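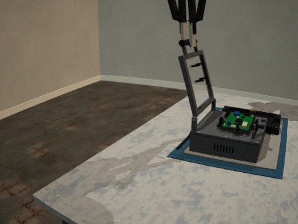

Offene Werkstatt zieht im Juli in größere Räume

24. Juni 2024

Die offene Reparaturwerkstatt Kovora wechselt im Juli ihren Standort. Der Trägerverein hat einen Mietvertrag für das Erdgeschoss der früheren Druckerei an der Bleichstraße unterschrieben. Die bisherigen Räume am Güterbahnhof müssen zum Monatsende geräumt werden, weil der Eigentümer das Gebäude sanieren lässt.

Der Verein hat derzeit 267 Mitglieder. Am alten Standort standen ihm knapp 80 Quadratmeter zur Verfügung, verteilt auf zwei Räume und einen Flur, der zuletzt auch als Lager diente. In der Druckerei wird die Fläche deutlich größer ausfallen. Zur Miete äußerte sich der Vorstand nicht.

Geplant sind ein Bereich für Elektrogeräte, eine Nähstube und ein Raum für Fahrräder mit eigenem Zugang vom Hof. Die Nähstube leitet weiterhin Nesma Bouazza. Die Fahrradreparatur, die seit dem Winter ausgesetzt ist, soll mit dem Umzug wieder beginnen. Zuständig ist dann Jhosep Villca, der bisher bei den Elektrogeräten ausgeholfen hat. 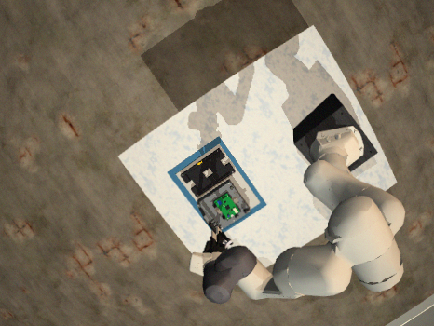 Für die Einrichtung hat der Verein beim Bezirk einen Zuschuss beantragt. Über den Antrag wird nach Angaben der Vorsitzenden Meron Tefera noch vor der Sommerpause entschieden. Sollte er abgelehnt werden, will der Verein die vorhandenen Werkbänke weiter nutzen und die Anschaffung neuer Nähmaschinen verschieben. »Der Umzug selbst ist davon nicht betroffen«, sagte Tefera. Die Elektroinstallation übernimmt der Betrieb Ouazzani, der schon am Güterbahnhof für den Verein gearbeitet hat.

Kritik kam aus der Nachbarschaft. Mehrere Anwohner der Bleichstraße befürchten, dass der Parkraum an den Reparaturabenden knapp wird. Der Verein verweist auf die Bushaltestelle vor dem Haus und will im Hof Stellplätze für 40 Fahrräder einrichten. Anlieferungen sollen nur bis zum frühen Abend möglich sein. 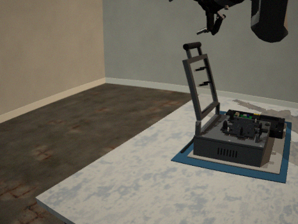

Über die Gestaltung der neuen Räume haben die Mitglieder bei ihrer letzten Versammlung gesprochen. Einen förmlichen Beschluss gab es dazu nicht. Rania Shehata, die die Renovierung plant, schlug vor, Wände in zwei Farben zu streichen, etwa die eine in warmem Beige und die andere in gedämpftem Graugrün, und die Fußleisten hell zu halten. Eine Mehrheit der Anwesenden sprach sich dafür aus. Der Boden der Druckerei soll vorerst bleiben, wie er ist.

Der letzte Reparaturabend am Güterbahnhof findet noch in dieser Woche statt. Fertige Geräte, die bis dahin nicht abgeholt werden, nimmt der Verein mit in die Bleichstraße und bewahrt sie dort sieben Wochen auf. Anmeldungen für Termine am neuen Standort nimmt Kanokwan Yimyam ab Juli telefonisch und per E-Mail entgegen.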